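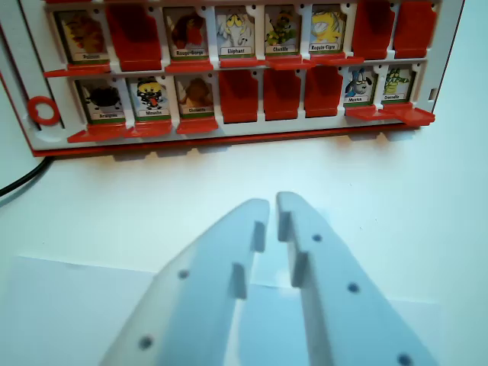
Figure 6. Tile board in front of the gripper, wrist camera view.

6. Tidying task: closing and resetting the tile board

6.1 Purpose
This section describes how to set up and run the tile board task on the Prilon arm. The task belongs to the household group of the Prisow chore series, together with table clearing and sock pairing. It covers a small part of putting a game away: lowering the tiles that are still standing, and raising them all again for the next player. A child does either without thought. For the arm it remains a demanding task, and the operator should expect to step in.

6.2 Before you start
The board used in this guide has sixteen hinged tiles in two rows of eight. The animal names on the cards are in French (Poisson, Chouette, Mouton and so on). The task list uses the same spellings, accents included. Do not translate them.

1. Stand the board upright on a white or pale table, with the cards facing the arm.
2. Lead any cable away to the side of the board.
3. Check that each tile moves freely on its hinge. Replace any tile that sticks.
4. Fit the Kollby soft fingers and close them until the tips nearly touch.
5. Set the grip force to 100 on the control panel.

CAUTION: Keep hands clear of the board while the arm is powered. The stop button must be within reach of the operator at all times.

6.3 Running the task
1. Lower some of the tiles by hand. A mixed board, such as the one in Figure 6 with six tiles down and ten standing, is a suitable starting point.
2. Select programme 1664 and press Confirm.
3. Wait for the arm to read the board. The panel lists the name of every standing tile.
4. Compare the list with the board. If a name is missing, press Read Again.
5. Choose Lower All or Raise All and press Start.
6. When the arm has returned to its rest position, inspect both rows and enter the result in the log.

NOTE: Lowered tiles show plain red backs and cannot be told apart by their pictures. The arm identifies them by position only. If the board is moved after the reading step, begin again from step 2.

6.4 What to expect
In the trial at Abou Zeid, the arm was given 260 single tiles to lower. It managed most of these unaided, but raising a tile proved much harder — the finger must get behind the edge without disturbing its neighbour. Lower All may be used for demonstrations. Raise All should be treated as a test, and is not yet fit for unattended use in a home.

Where the arm pushes the whole board backwards, press Stop, put the board back in its place and repeat the reading step. Do not raise the grip force to correct this fault.

Faults not covered in this section should be reported to Hicham Salem, Task Support, with the programme number and a copy of the log.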